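Visit report: Edstead count center and the Prundden regional newsroom, December 2018

The visit had two parts. The morning was spent at the Edstead ballot processing center, where absentee and mail ballots for the county are received, checked and tabulated. The afternoon was at Prundden, where the regional radio newsroom takes the results feed and turns it into on-air bulletins. My interest was the handover between the two, which caused trouble for several stations on election night in November.

Edstead is a single-story building off the county road, with one public entrance and a separate loading door for ballot deliveries. Visitors sign in, hand over phones and bags, and are walked through by a member of staff. Our guide was Eilidh Imrie, who manages results reporting for the county. She has been in the job for two general elections and answered procedural questions without notes.

Envelopes arrive in sealed trays. Each tray carries a slip with the precinct number, the tray count and two signatures. Signature comparison is done on screen by pairs of reviewers from different parties, and anything they disagree on goes to a third reviewer. Accepted envelopes are opened in batches of 200, and the batch size is fixed. Imrie said the county tested batches of 800 in an earlier primary and dropped them: a mismatch of one ballot meant the entire batch had to be recounted by hand, and the larger batches used up more staff time than they saved.

Tabulation runs on an isolated network. Totals leave the room on write-once media, walked down a corridor by two people to a separate terminal running Kudo, the county's publishing software. Kudo produces the web page that the public sees and the data file that newsrooms subscribe to. The web page and the file are generated by separate jobs, and on election night they ran out of step.

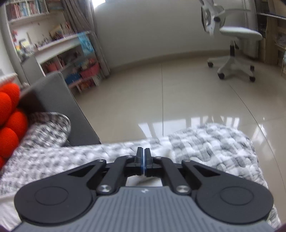

The difference at its widest was 517 votes in one state house race. The web page included a late absentee batch and the file did not. A station reading from the file had one candidate ahead, and a station reading from the page had the other. Both figures were correct for the time at which they were generated, but the file carried no time of generation, only the time of download. Imrie put this plainly and did not blame the newsrooms. A timestamp field has since been added to the file and will be used for the first time in the January special election.

Prundden is a forty-minute drive. The newsroom occupies the second floor above the transmitter offices and shares a kitchen with them. Results come in through a desk tool called Lillness, which polls the county files and writes a one-line script for the presenter whenever a total changes. The presenter can accept, hold or discard the line. On election night most lines were accepted within seconds, and the producer on duty conceded that this left little room for a second check.

The revised procedure is simple. Any line that changes the leader of a race is now held until a producer compares it with the county web page. I asked what happens if the page itself is down. The answer was that the line stays held and the bulletin says the count continues. I think that is the right choice — a late figure costs a station very little — but it has not yet been tried under pressure.

Points I would like to follow up:

Whether the file and the page can be produced by one job. Imrie said this had been requested from the supplier and not yet priced.

Whether neighboring counties will adopt the same timestamp field. Lillness has to be configured separately for each county format, and a different field name would mean extra work at Prundden.

Whether candidates' campaigns are told about the file. Several appear to rely on the page alone.

Parking at Edstead is limited on count days, and visitors should use the overflow lot.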